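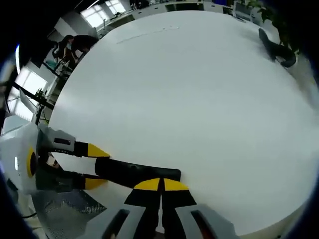

Round office table

A round office table is a shared table with a circular top, set up in an open workspace for short meetings, sorting, and any job that doesn't fit on a desk. You'll also hear it called a huddle table or a drop-in table. I keep this entry for the workplace furniture section, and I've sat at enough of these things to have opinions, so expect a few along the way.

Name and origin

"Huddle table" seems to have come in with the open-plan office, and I haven't found a first use I'd trust. Ynyr Skyrme, who used to edit this section, filed the whole lot under "conference table, small." I moved them out in April. A conference table usually gets a room with a door, and a round office table generally stands out on the floor among the desks and shelving, where people drift up to it (often carrying lunch).

Size

The smallest one I'd call a real office table is 40 inches across. That's fine for a pair of laptops and a notebook, and it gets cramped the minute somebody unrolls a floor plan. Larger tops are great to work at but awkward in the middle, which is a long reach for most people, so that's where the plant and the stray pens end up. The biggest in the old Tandano catalog was sold as seating up to 11, and I can only imagine those people were very fond of each other!

Top and surface

White is a very common color for the top. It bounces light back up, it makes small dark objects easy to find, and it goes with any chair you happen to own. The trade-off is that white shows everything – pen marks, coffee rings, the gray smudges that sleeves leave along the rim. Matte finishes hide scratches a little better than glossy ones and are easier on the eyes under ceiling lights. Some large tops are made in sections, and then you get a seam, which collects crumbs. I run a barely damp cloth along mine and dry it right after.

Chairs

Mesh-back chairs are the usual partner. Air gets through the back, and a light mesh doesn't look heavy next to a pale table. Dust does settle in the little holes, and a soft brush gets it out much faster than a cloth. Check the arm height before you buy, too. Ffion Hughes wrote to me about a set of Undden chairs whose arms knocked the table edge every time anybody pulled in, and she ended up taking the arms off.

Plants

A leafy potted plant is the traditional centerpiece, although I like one off to the side so people can see each other. Broad leaves need dusting. Put a saucer under the pot, please, as a ring of hard water on a white top is a pain to shift.
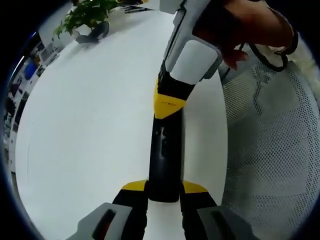 Is a round table better than a rectangular one for a shared office?

It depends on the job: round works well for talking and for looking at one thing together, while rectangular makes better use of a wall and gives each person a clearer patch to work in.

Cost

Prices are all over the place. The Clutel pedestal model was listed at $1,338 when I last looked, without chairs, and plain secondhand tops go for a small fraction of that. Look at the rim before you pay for a used one, and give the base a good wobble.

See also

Conference table; Mesh chair; Hot desking; Office plants

Last edited 12 Sep 2026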